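Carmela Nieto sorts, washes and regrades used building bricks for Wastelow, a small reuse firm that takes in mixed plastic toys and sends them out again as play sets for nurseries and waiting rooms. She has done it for seven years. We spoke on 24th July, mostly about the large bricks made for younger children, which make up the bulk of her intake.

The work starts with color. "People assume we sort by size first," she said. "We did, for the first two years. It was slower. A hand finds color before it finds length." The bricks come out of the crate onto a white top, because white shows what is left on them and what has fallen off them. After that come three checks: fit, edge and surface.
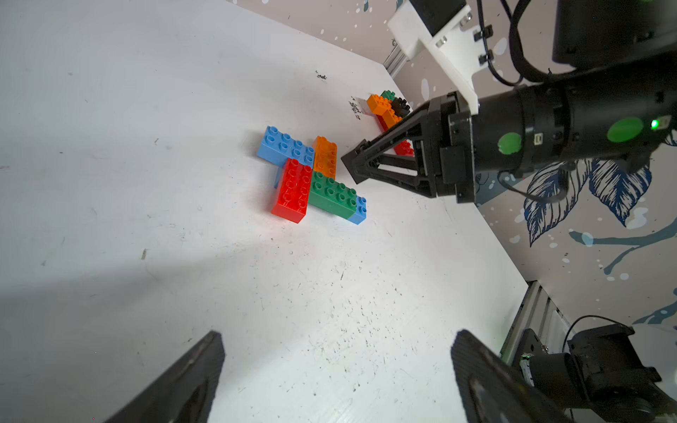
Fit is the check she spends most time on. A brick that has been left on a radiator or in a hot car can warp by a small amount that the eye will miss but a second brick will not. Nieto presses each one onto a reference brick, pulls it off, and turns it end for end to repeat. Bricks that pass are set down flat with their neighbors or stacked. Her view is that a loose group lying flat, like the blue, red, orange and green one on the white tabletop, is easier to inspect than a stack, where the lower bricks are half hidden. The surface also needs attention. Specks and scuffs build up on a white top, and a dark smudge can be mistaken for a mark on the brick. "Wipe the table before you blame the brick," she said.

The reference bricks are replaced every March. Rui Moreira, who runs the wash at the same site, keeps the retired ones in a jar and uses them to test detergents. He and Nieto disagree on temperature. He washes at a setting she considers too warm for older pieces. "He gets them cleaner, and I get more that don't grip," she said. They have settled on a cooler cycle for anything with worn studs, and a longer soak.

I asked which brick she would keep if she could keep only one type. The answer was immediate: the two-by-four, with eight studs on top.

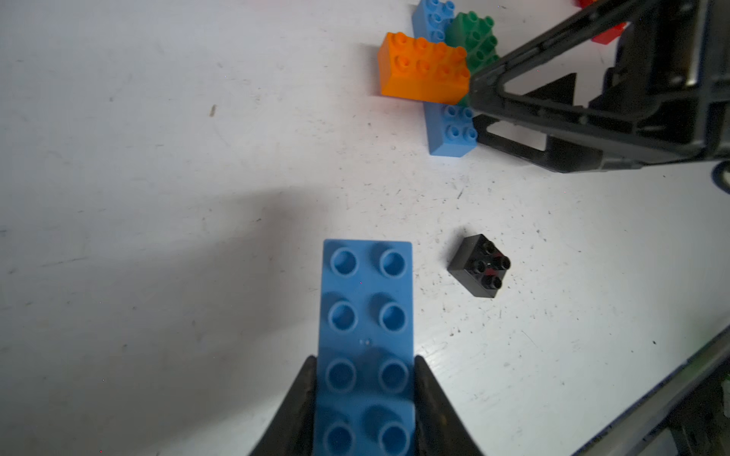

"You can bridge with it, you can turn a corner with it, and a small child can hold it in one hand," she said. The two-by-two she treats as a filler. It closes gaps at the end of a course and it is the first piece to go missing. Wastelow packs extra two-by-twos in every set for that reason, 11 in the current version.

Color balance is a separate question. Black is the awkward one. Children in the trial groups run by Judite Garcia tended to leave black bricks until last, then fight over them once a build needed wheels or a door. Nieto keeps a few in each set. Light blue and green have given her little trouble. Red is the color she checks most carefully for fading, holding each piece against one from the middle of the crate.

Rejects go to Brutura for grinding. The share has fallen, she said, mainly through better packing by the people who donate – bricks sent in a rigid box arrive with cleaner edges than bricks sent in a bag. She would like donors to leave pieces unassembled as well. Two bricks pressed together for years can be hard to part, and she will not use a blade on them. She uses a flat plastic lever and, when that fails, a night in the cold store.

The next batch is due from Matos, and she has asked for it in boxes.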